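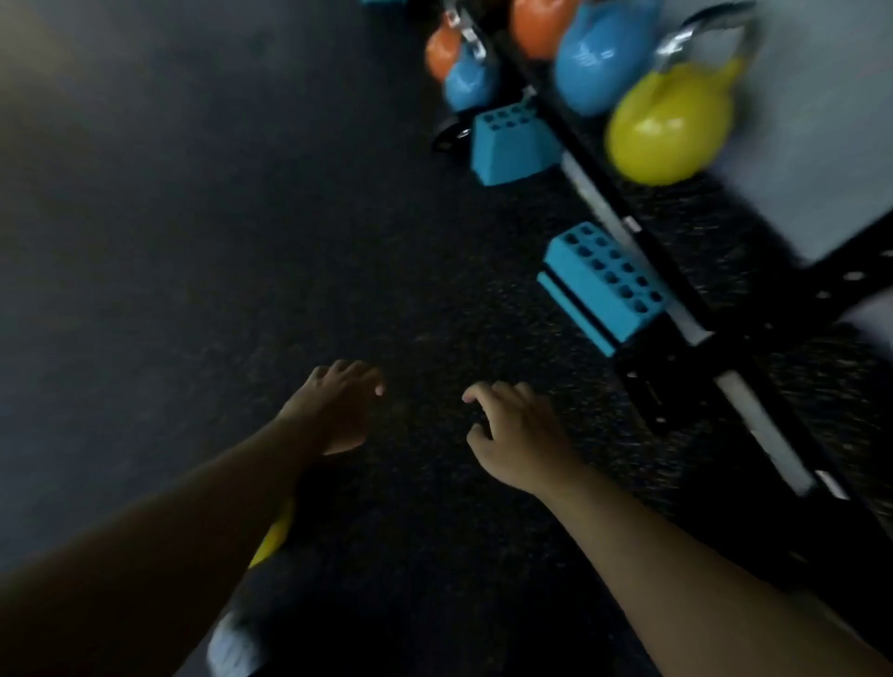
Why must we spend the first weeks on human hands, if the course is called Practical Robotics? A student of the Renton group put this on the course page in January, and several others agreed under it. I answer it in this handout, because the answer is also the content of Unit 2.

Unit 2. Reaching before grasping

The project of this term is the Skallard arm. Each group must teach it to pick up a weight from the floor of the gym and put it back on the rack. The arm has no idea of what a kettlebell is. It learns from recordings of people, made from the head, so that the learner sees the forearms coming in from below and the floor in front of them. If you don't know what is in the recording, you can't know what the arm has learned from it.

2.1 Three words we use

Approach: the hands travel towards the place of work. The fingers may already change their shape.
Pre-grasp: the hands are near the place and the fingers are bent, but nothing is held.
Contact: skin or glove touches the object.

Most mistakes in labelling are made between the second and the third. Look again at the picture on the first page. Both hands are over the floor with the fingers loosely curled, and the kettlebells are on the rack behind. I would label it pre-grasp. One group wrote "contact" for a similar moment, and I understand why, as the shape of the hand suggests it. Please label what you see and not what you expect in the next second.

2.2 The two hands are labelled apart

In the same picture the left hand is palm down, while the right one is turned with the thumb side up. This is normal for people, who seldom do the same thing with both hands. Write one line for the left and one line for the right, also when both lines say the same word.

2.3 Blur and shadow

A forearm near the head moves quickly across the view and becomes soft. Do not throw away a picture for this reason only. Keep it if you can still say where the fingertips are. If you can't, write U (unclear) and go on. Dark arms over a dark floor are the hardest case, and last year the Cullinane group lost many good recordings because their program looked for the outline of the arm. They changed to marking the fingertips by hand - slow work, but the results were better.

Things on the floor near the rack can also confuse a program. Blocks with holes, wheels, shoes: mark them as "other" if they come within reach of the hands, otherwise leave them.

2.4 Size of the set

Each group labels 200 pictures. From these, 26 are the same for all groups, and you will not be told which. I compare your labels on them with mine. The best agreement until now is 91 per cent, by the Zoretti group, and I don't expect more. If you disagree with me and have a reason, write it in the notes column; I have changed my own labels after such a note.

2.5 For the next class

Read your first labels again after one night of sleep, before you do the rest. Bring the file in the usual table form: picture number, left, right, notes. The arm will be switched on only when all groups have handed in, so please do not ask for the key to the cage before that.

Exercise: sit in front of a cup and reach for it slowly. Stop when your fingers begin to bend. Measure with a ruler the distance from the fingertips to the cup, then repeat with your eyes closed after the first look. Write both distances in the notebook. We use them in Unit 3, where the speed of the approach is discussed.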